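Zosbridge Two-Arm Cell: Frequently Asked Questions

Setup and care of the tabletop cell at the Tromden site. For network accounts and booking, see the Skuststead pages.

What should I do before switching the cell on?

Walk around the table and check that both arms can reach their home position without touching anything. Look at the cables where they loop over the arms. They should hang free with the arm at rest and still have slack at full reach. Release the emergency stop last.

How long does it take to warm up?

Give it 5 minutes with the motors on and the arms at home. If you calibrate sooner you will probably have to do it again.

How do I clean the grip pads?

Open the fingers fully and stop the arm. Wipe each pad with a lint-free cloth and a little isopropyl alcohol, following the pattern so the dirt comes out of the grooves. Don't use a wire brush. Let the pads dry before you close the fingers.

When do the pads need replacing?

Check them every 60 hours of running time. Replace both pads on a gripper when the pattern is worn smooth anywhere along the inner face – a new pad facing an old one will pull objects sideways. The part number is 151 in the Cho spares list, and one packet does one gripper.
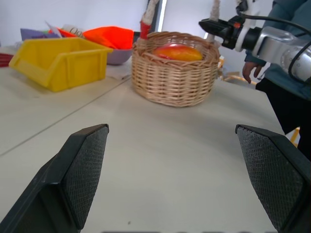
After fitting new pads, run the zero routine with the fingers empty. The controller closes them slowly, stores the contact point and opens them again. Then try a few picks at low speed with something soft, such as a piece of fruit or a folded cloth, before going back to normal settings.

The wrist camera view has shifted. Is that a fault?

Usually it's a loose bracket. Compare the live view with the saved reference view, fingers open. If the fingertips don't line up with the reference, tighten the two bracket screws and repeat the camera calibration. Wipe the lens first if the picture looks hazy.

What does error 117 mean?

The gripper didn't reach the position it was told to. Look for something caught between the fingers or a pad that has lifted at one end. Clear it, reset from the panel and run the zero routine again. If the error comes back twice, leave the arm off and report it.

Can I stand next to the table while the arms are on?

Only in hand-guiding mode or with the arms paused. For automatic runs, stay behind the floor line and keep the stop button within reach.

Where do I write down what I did?

In the cell log, under the arm you worked on. Enter the running hours, the parts fitted and any error codes.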